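Print | E-mail

Murnia comes back for a second season

The makers of Murnia have confirmed that the series will return, and that the new season will have 2 fewer episodes than the first one. I think this is good news. The first season had a strong beginning in the harbor town of Bollham, but in the middle part it lost a lot of time with the court case, and many viewers stopped there.

In our reader poll we received 1,766 votes. Of these, 792 were for the flood episode as the best one, and 547 were for the pilot. The finale got much less than I expected. For me it was the most beautiful hour of the whole season, also because of the music.

The new episodes will follow the De Bruijn family after they leave the coast and move to Cadham. The writers say the story will be smaller and more quiet, with up to five main characters. I hope they keep the old grandmother among them, because she had all the best lines.

Filming begins in April. A date for the first broadcast is not yet known.

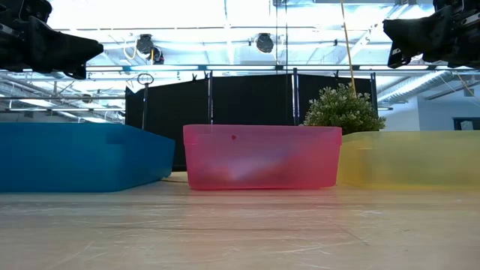
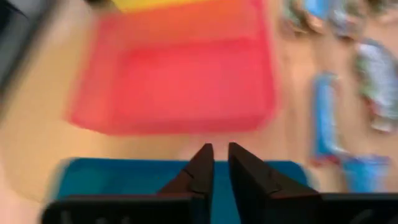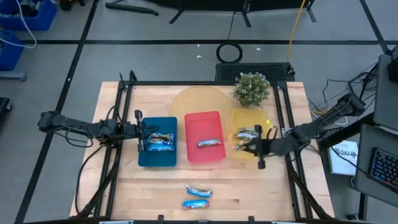 Also returning

The radio version of Murnia is repeated every evening at 9 p.m., one chapter at a time. It uses different actors, but the story is the same.

Print | E-mail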